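Category: Robotics Software / Conversations

Willy Van Beek lights up when he talks about clutter. He leads simulation tooling at Orkasent, and for the past seven months his small team has been building Henito, a generator that fills a virtual workspace with things that have no business being together.

"A real kitchen drawer is a mess," he says. "So why would you train a grasp planner on one clean cube? We throw in a strainer, a chess piece, a sword out of a block game, whatever we've got the mesh for. The planner has to look at all that and pick a finger placement it believes in."

The library holds 400 objects so far, and each run draws a fresh handful with new sizes and new lighting.

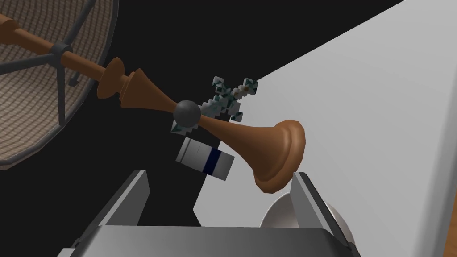

Scale is his favorite knob. "Make something ten times too big and you find out fast what your perception code was leaning on. Ours was leaning on size, a lot! We had a week of really silly grasps."

The fix came from Nassoro Tanui, who rewrote the segmentation step so that objects hiding one another are split by depth first and by color second. Tanui is quick to share the credit with the debug viewer. "You can replay 100 grasps and scrub through each one - that's where I spend my day, and I love it."

Planning now takes 30 milliseconds per candidate, which Van Beek would still like to cut. Thin handles remain hard, and so does anything round resting against something flat.

Next up is a plugin for Cleven, the team's scheduler, so that failed grasps go straight back into the training queue overnight. Tanui hopes to have it running in January.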